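Why Do Things Have Shadows?
A Young Readers' Guide from the Wukonthorpe Museum of Everyday Science

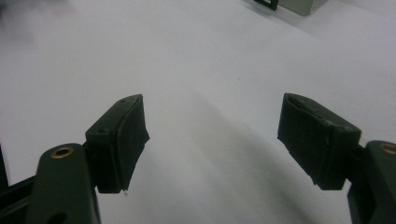
Light travels in straight lines. It leaves the Sun, a lamp or a candle and keeps going until it meets something. If that something is solid, such as a wall, a tree or your own hand, the light cannot pass through it. The space behind is left with less light than the space around it, and we call that darker patch a shadow.

A shadow is not a thing in itself. It cannot be picked up, folded or weighed. It is simply a place which the light has not been able to reach.

What light can and cannot pass through

Scientists sort materials into groups according to how much light they let through.

Opaque materials let no light through. Wood, brick, metal and thick card are opaque, and they make dark shadows.

Translucent materials let some light through but scatter it in different directions. Tracing paper and frosted glass are translucent. Their shadows are paler and their edges may look soft.

Transparent materials, such as clear glass and clean water, let most of the light through. Hold a drinking glass near a sunny wall and you will find that it does make a shadow, although a faint one. There may be bright lines in it as well. These appear where the curved glass has bent the light and gathered it together.

Why shadows change size

Stand close to a lamp and your shadow on the far wall is very large. Walk towards the wall and it shrinks. When you are near the lamp, you block a wide spread of its light. When you are further away, you block much less.

Sunlight behaves a little differently. The Sun is so far away that its rays are very nearly side by side when they reach us, so walking a few steps nearer to a sunny wall makes hardly any difference to the size of your shadow. The height of the Sun in the sky matters a great deal more. Early in the morning the Sun is low and shadows are long. Towards the middle of the day it climbs and they become short. By evening they have stretched out again on the other side.

In Britain the Sun is never directly overhead, so even a midday shadow has some length. It points roughly north. Winter shadows at midday are much longer than summer ones, as the winter Sun stays low.

Why some shadows have fuzzy edges

Look closely at the shadow of a tall lamp post on a bright day. Near the foot of the post the edge is sharp. Further along, towards the top of the post, it becomes blurred.

The reason is that the Sun is not a tiny point in the sky. It is a disc, and light comes from every part of it. Just at the edge of a shadow, some of the Sun's disc is hidden and some of it is not, so the ground there is neither fully dark nor fully bright. The dark middle part of a shadow is called the umbra, a Latin word meaning shade. The paler border is called the penumbra, which means "almost shade".

On a cloudy day the light comes from the whole sky at once. It reaches under and around objects from many directions, and shadows can become so weak that they are difficult to see at all.

The largest shadows you will ever see

The Earth has a shadow, and you are inside it every night. The Sun lights one half of our planet and the other half is dark. As the Earth turns, each country is carried out of the light and, some hours later, back into it.

Now and then the Moon passes through the Earth's shadow. This is an eclipse of the Moon, and it is safe to watch. The Moon often turns a coppery red, because a little sunlight is bent round the Earth by our air. When the Moon's own shadow falls upon the Earth, there is an eclipse of the Sun. Never look directly at the Sun, during an eclipse or at any other time. It can damage your eyes for good.

Make a shadow clock

You will need a paper plate, a pencil, a little modelling clay, a pen and a sunny day. Please ask an adult before working outdoors.

Push the pencil through the middle of the plate so that it stands upright, and steady it with clay underneath. Place the plate on level ground which will be in sunshine all day. At 11 o'clock, draw a line along the shadow of the pencil and write the hour at the end of it. Do the same each hour until 5 o'clock. Take care that the plate does not move between one line and the next.

The following day, put the plate back in exactly the same position. The shadow will point to the hour. If you try again some weeks later, you may find that your clock is no longer quite right – the path of the Sun across the sky changes with the seasons. A proper sundial has a slanted pointer, which helps it to keep better time throughout the year.

Words to remember

Opaque: letting no light through.
Translucent: letting some light through and scattering it.
Transparent: letting most light through.
Umbra: the darkest part of a shadow.
Penumbra: the paler part around the edge.

Text by Vimala D'Souza. Checked for the Museum's Learning Department by Nithin Salian. Schools may copy this guide for use in class.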